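Balmont Home Forum > Closets and Storage > Hooks or a full rod in a shallow wardrobe?

pradov_pete
December 30, 2023
I have a white wardrobe that is too shallow for hangers to face sideways. Right now there is no rod in it at all. Should I put in a short rod that sticks out from the side, or just screw hooks into the back? It's mostly T-shirts and sweatshirts.

lintroller
Hooks. A shirt on a hanger on a back hook lies flat and you can see what it is. I put up five Fovent hooks in October and haven't touched them since.

Riquelme_Rd
Disagree. You get one shirt per hook, so five hooks is five shirts. A pull-out rod takes up to 11 hangers in the same space. You have to slide things forward to see them, but that takes a second.

lintroller
Depends how many shirts he has. Pete?

pradov_pete
Not many. Maybe a dozen I wear, and the rest could go in a drawer.

Riquelme_Rd
Then a dozen on a rod and you're done. Hooks are for robes.

Yuk-lan Lau
I'd fold the sweatshirts no matter what. They stretch at the shoulders if they hang for months, and they crowd everything else.

lintroller
Mine haven't stretched. Wider hangers help.

Yuk-lan Lau
Mixing the two is fine if you don't want to choose. Put the short rod on the side wall and a hook on the back wall, both up near the top, and keep the bulky things on the side. With white plastic hangers on black hardware it looks like the picture I'm adding, where the orange sweatshirt or long-sleeved shirt is on the left and the dark gray T-shirt hangs straight down from the back hook. I'd still fold the orange one.
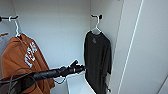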